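Costumes on a Small Budget – notes for the Saturday talk, Calstead library

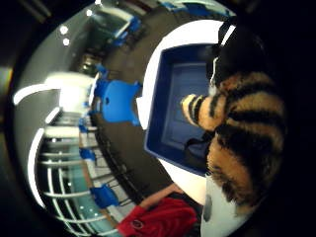 Tiger sleeve, wide stripes on the arm and narrow ones on the finger.

Hello and thanks for coming! Say name, say I sew for the Jitlow Players, say bathrooms are down the hall.

Start with fur because everyone asks about fur. Stripes first. Big stripes where the body is big, thin ones toward the fingers. People in row 15 can read that from their seats, and it's such a fun thing to play with once you start – I went through a whole winter of zebras, badgers and one very odd raccoon.

Cutting: from the back, small snips, backing only. Never through the pile. Pass around the two samples (good cut, bad cut) and let people pull at them.

Nap direction! Hold up the Fraser coat. Stroke it down, stroke it up. Draw an arrow on the back of every single piece before you cut anything.

Story: Tươi Mạch and the 109 mouse ears for the Cleltmont parade in May. Keep it short this time. The point is the cardboard template, plus clothespins in place of pins.

Gloves. Liên Bùi's method is to build the fur over a cheap knit glove, hand stitched, fingers first and palm last. I love this one. Leave the palm bare if the actor has to carry props or climb anything.

Heat – ask who has worn a full suit. Ten minutes on, then head off and a drink of water. Cotton underneath. Talk to your director early about this, before the blocking is set.

Washing: cold water, inside out, hang it up, brush when dry. No dryer, ever.

Questions, then the scrap table. Take as much as you want, the orange especially.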